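Skondeck Laundry Set: data card

Summary

Skondeck is a set of 441 recordings of people handling clothes and household cloth on beds. It was collected with hand-held grippers so that a policy can be trained from human motion without an arm in the house. The set is meant for imitation learning on soft objects. It covers picking up, spreading, folding and stacking.

What a recording contains

Each recording is one person working through one garment or one piece of cloth, start to finish. The operator holds two grippers, one per hand, and each gripper carries its own wide-angle camera. The views are circular and are stored without correction. Jaw opening and gripper pose are saved with each stream.

The two views of a recording often differ a lot. One gripper can be lifting a corner while the other waits lower down, so cloth may be seen past the fingers of one tool and pinched in the jaws of the other. We keep both views even when one of them is idle.
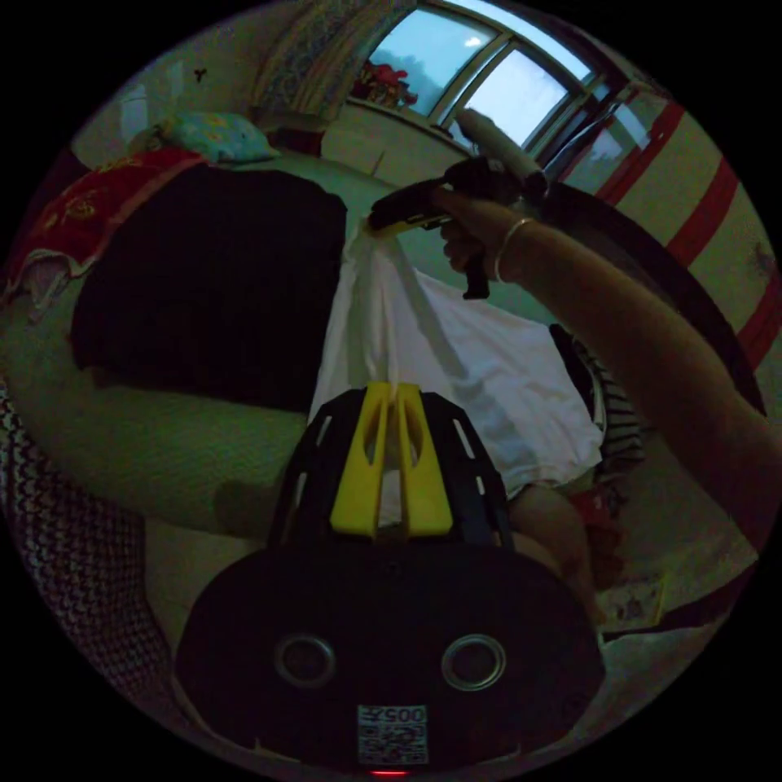 Collection rules

Operators work in lived-in bedrooms. They are asked to leave the bedding, curtains and other belongings where they are. Clothes come from the household. Lighting is whatever the window or the room lamp gives.

A recording starts with both jaws open and ends when the operator lets go of the cloth. If a garment slips, the operator picks it up again and carries on. Slips are kept and marked with the "regrasp" tag.

For shirts and sweaters, the starting state is either flat or bunched, and the tag says which. Flat starts were added in April after early models did poorly on sleeves. A flat start may have a sleeve already folded over, and a second garment may be lying on the same bed. The task tag names only the garment being worked on.

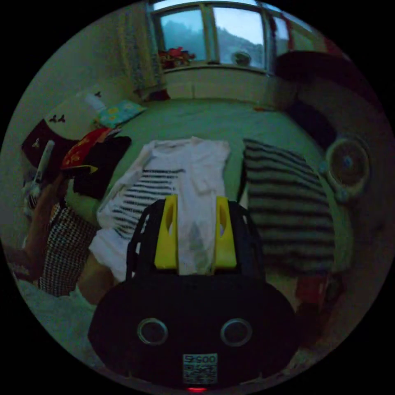
Card written by Polyxeni Stefanou
Checked by Filippos Raptis

Labels

Segments were marked by hand in Fabbri, our labeling tool. There are 3,432 segments in total. Each has a start time, an end time, a verb and a garment type. Every recording was labeled by 2 people, and where they disagreed on a verb the longer segment was kept.

Known problems

White cloth against a bright window can lose its edges. Dark garments hide folds, and depth estimates on them are poor. The gripper body covers the lower part of every view, so contact below the fingers is often hidden.

Left-handed operators are few. Do not use the set to compare hands.

Splits

Train, validation and test are split by home, so no bedroom shows up in more than one of them. The Cadier subset holds towels only and is kept in a separate folder.

Access

Write to Filippos Raptis for a download key. Please report broken files by recording number.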